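Paper Records in Small Offices: How Long Do They Stay and Who Looks for Them
Student project report, Office Administration, second year
Shaimaa Shehata
Supervisor: Amedeo Cocco

1. Introduction

Many people say that the paper office is finished. In my work placement I saw that small firms still keep a lot of paper, and I wanted to understand why. My project studies two firms in Mudthorpe: Barbu, which repairs heating systems, and Tokeo, which imports kitchen tiles.

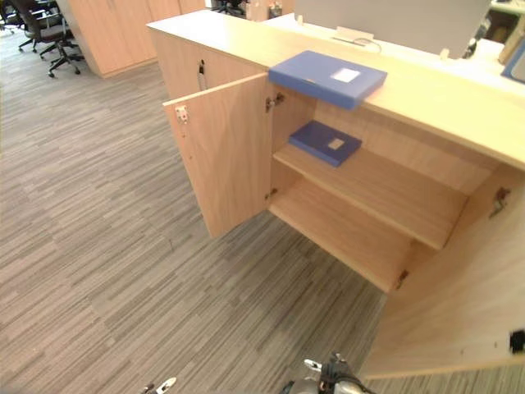
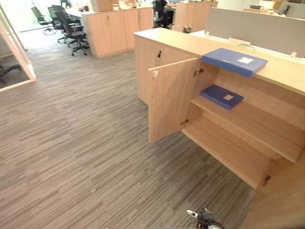

Box files and office cabinet. Photos: S. Shehata

2. Questions of the project

I had two main questions. Which papers do the firms keep longer than they need to? And when a worker needs an old paper, how does he or she find it?

3. Method

I visited each firm for 5 mornings in September. At both places I was allowed to read the list of records but not the personal files of the workers. I also interviewed 10 employees. The interviews were short, usually during the coffee break, and I wrote my notes by hand. Two people answered in Italian and Mr. Cocco helped me to translate these answers.

For every search of an old document I wrote down the time of start, the time of finish, and the kind of document.

4. Results

Barbu has 4,000 service sheets on paper. Each sheet is signed by the customer after the repair. The office manager told me that the signature is the reason for keeping them, and that once a customer refused to pay and the sheet solved the problem. The sheets are ordered by date of visit. However, customers who telephone usually do not remember the date, only the street. For this reason a search at Barbu took a long time, and in three cases the worker stopped and asked the customer to call again.

Tokeo has fewer papers, mostly customs forms and delivery notes. They are ordered by name of supplier. Searches were quick, except for one supplier, Pedisari, which changed its name. Its older papers are under the old name and only one employee remembers it.

In both firms, nobody had a written rule for throwing papers away. Most employees answered that they keep a paper "to be safe."

5. Discussion

I expected that the amount of paper would be the biggest problem. After the visits I think that the order of the papers is more important. Barbu could add a simple index by street, on a computer or even in a notebook. Tokeo could put a sheet with the old supplier name in front of the new section.

My study is small and both firms are in the same town, so the results cannot be used for all offices. Also, some workers maybe searched faster when I was sitting near them.

6. Next steps

Barbu agreed to try the street index for 3 months. I will compare the search times with my first notes and add them in an appendix.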